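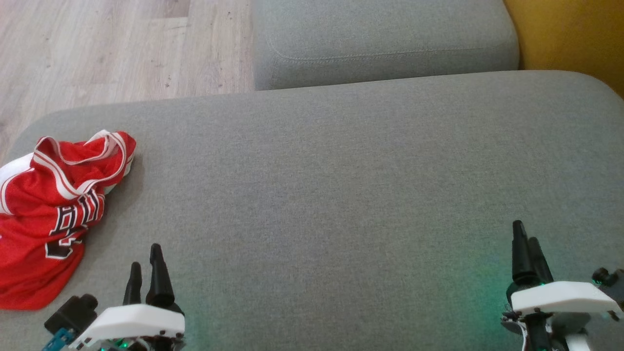 Fliststead Loans is the object-level record of material lent by the university collections at Fliststead to departments, halls and outside borrowers. It was compiled from the paper loan books and later exported from Bomix, the collections database in use at the museum. One row is one object on one loan. Object types are broad: framed works, plaster casts, scientific instruments, teaching models and furniture, the last including plain upholstered pieces such as a sofa in heathered grey fabric with a piped or seamed cushion. Furniture is coded FUR whether or not it was ever accessioned, and the field acc_status should be checked before any count of museum objects is made.

Contents

loans.csv - main table, one row per object per loan
objects.csv - one row per object, keyed on object_id
borrowers.csv - borrower codes and types
condition.csv - condition checks, out and in
vocab/ - term lists for type, material and status
CHANGES.txt - edits since the first release

There are 301 borrowers in borrowers.csv. A department that changed its name keeps its old code and gets a second one, with the link held in the field same_as. Follow same_as before grouping by department, or the older science departments will be split.

Main fields in loans.csv

loan_id: string, unique to the loan, repeated across its objects
object_id: string, joins to objects.csv
borrower: code, joins to borrowers.csv
date_out: year and month where known, year only for the oldest loans
date_due: as above, blank for open-ended loans
date_in: as above, blank if not returned or not recorded
purpose: one of display, teaching, research, furnishing, other
insured: yes, no, unknown
source: B for loan book, X for Bomix export, M for merged

A blank date_in has two meanings and the table does not separate them. The loan books were not always signed on return, and an object with no return date may have been back in store for years. The field seen_since in objects.csv gives the last year in which the object was recorded at its home location. Where seen_since is later than date_out, treat the loan as closed. 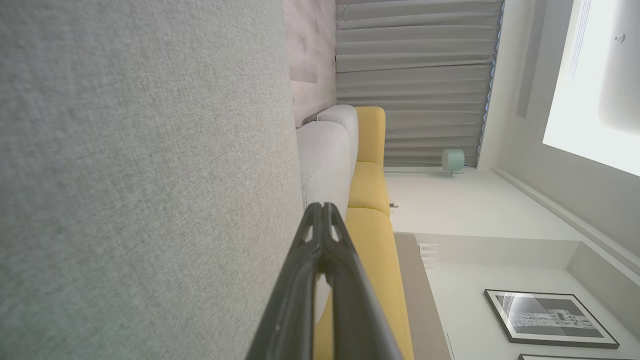
The insured field has a related problem. Before the move to Bomix, cover was arranged by the borrowing department and the museum kept no copy of the paperwork. Those rows are set to unknown. They should not be read as no.

Condition checks

condition.csv uses a scale of 1 to 4, where 1 is good and 4 is unfit for display. The scale was applied by different staff over a long period and grades given before the Bomix export tend to be more generous. Comparing the out and in grades for the same loan is reasonable. Comparing grades across decades is not advised. Free-text notes have been left as written, apart from the removal of staff initials and home addresses.

How the table was made

The loan books were transcribed by hand into a flat sheet, then matched to the Bomix export with Retska, a small matching script kept in the tools folder. Retska compares accession number first, then title and type. Matches on accession number alone were accepted. All others were reviewed by eye, and about 200 remained unresolved. These have source set to B and an object_id starting with TMP.

Transcription errors were corrected only where the page made the right reading plain. Doubtful readings are marked with a question mark inside square brackets, and any parser should expect these in the title and date fields.

Known gaps

Loans to the Hegazy Building are missing for a run of 12 months - the book for that period has not been found. Loans of less than a week were seldom written down at all. Objects moved between two museum stores are not loans and have been dropped, although a few older moves may survive under purpose = other.

Building names are given as they stood at the time of the loan. No room numbers are included for current loans.

Format

All tables are UTF-8, comma separated, with a header row and double quotes around text fields. Line endings are LF. Empty cells are empty and no placeholder is used.

Updates

The tables are refreshed each June after the yearly loan review. Corrections are welcome through the issue tracker. Please give the loan_id and, for anything taken from the books, the page reference in the field book_page.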